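**Stinberg kitchen cell back at work after wrist cable and camera checks**

The kitchen counter cell at Stinberg is running again after a stop of 18 hours for work on the arm's wrist. The job covered the cables, the small camera mounted at the wrist and the position of the trays on the counter. It was done in November, at the end of a stretch in which the cell had logged 3,049 cycles without a full inspection.

Ivar Aasen, who looks after the cell, said the fault had been building for a while. The arm would stop part way through a reach and report a lost signal from the wrist. A restart cleared it, and the arm would then run for an hour or two before stopping again.

"We changed the software settings twice before we looked at the cable," he said. "I would do it the other way round next time."

The cause was a worn connector on the cable that runs along the arm to the wrist. When the wrist turned far enough one way, the cable pulled tight and the contact opened. Fasa, which supplied the cell, sent a replacement and a longer tie so that more slack could be left above the wrist. The old cable had been fixed down too close to the joint.

Once the new cable was in, Aasen ran the arm at low speed over the counter, with the usual toasters, trays, jars and packets left out. He prefers to check with the full layout in place, as a cable that hangs clear over a bare surface can still drag on a tray rim.

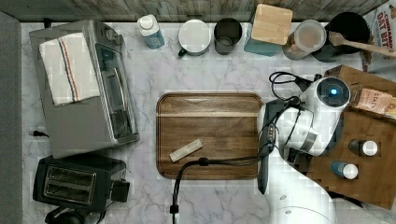
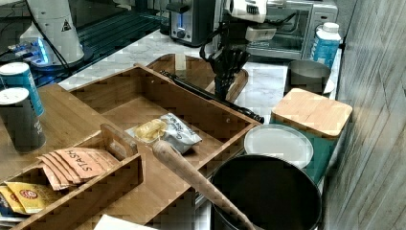
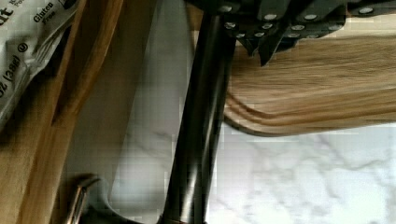
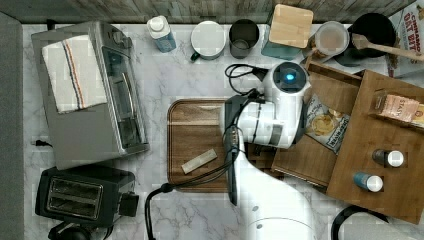
The kitchen counter cell at Stinberg. Third picture: the view from the small camera at the wrist, with the knife block at the top.

The wrist camera was the second part of the job. Its mount had shifted slightly, and the arm was reaching a few millimetres wide of where it should. Aasen cleaned the lens, tightened two screws and repeated the calibration from the start. The routine takes 100 positions, and the first attempt had to be thrown away when a lamp over the counter was switched off half way through.

The layout was then checked against the plan kept with the cell. Small changes creep in over time when people put things back by eye, and the plan now has a printed sheet for each arrangement. Carrilho, which made the fittings for the room, has been asked to quote for shallow locating marks along the back of the counter. Aasen is not sure they are needed.

The gripper fingers were wiped down and checked for play but not replaced. A spare pair is on the shelf. The base bolts were found to be at the right torque and were left alone.

Under the new schedule, the cable and its connector will be looked at each month and the camera calibration repeated after any knock, however light. A full inspection will follow every 4,000 cycles. The previous schedule only called for one when a fault was reported, and Aasen said short stops that cleared on restart were often not written down. Operators have been asked to log every stop from now on, with the time and the position of the wrist.

A second cell at Estetti uses the same type of connector. It has shown no faults so far, but its cable will be re-tied with the extra slack before the end of the month. Aasen will do that work himself and expects it to take a morning.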